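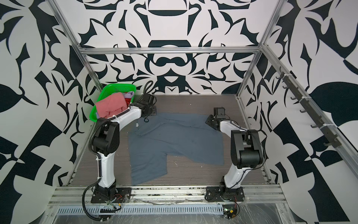

Kategorie: Robotik > Datenaufnahme | 3 Antworten | Lesezeit: 1 Min.

werow_tk
Für das Falten haben wir 105 Teleop-Episoden, Ziel sind 1000. Die Policy greift auf einfarbigem Hintergrund sauber, deshalb variieren wir jetzt die Wände. Mit dem schwarz-weißen Blattmuster und dem blaugrauen Teil auf dunklem Boden trennt die Segmentierung noch, bei Schwarz bin ich skeptisch. Pro Muster 30 Episoden -- reicht das?

Fakir
Nein. Mehr Kleidungsstücke bringen mehr als mehr Tapete. Startlage auch variieren.

Handari
Widerspruch. Bei uns ist die Policy nach jedem Hintergrundwechsel eingebrochen, bei gleicher Wäsche. Fehlgriffe mit Korrektur unbedingt behalten.

Fakir
Behalten ja, aber labeln. Sonst lernt sie den Fehlgriff mit.

werow_tk
Labels macht Anoma Ranasinghe im Brellasard-Export. Ich trenne die Testmuster ab und melde mich im März mit Zahlen.

Teilen (3)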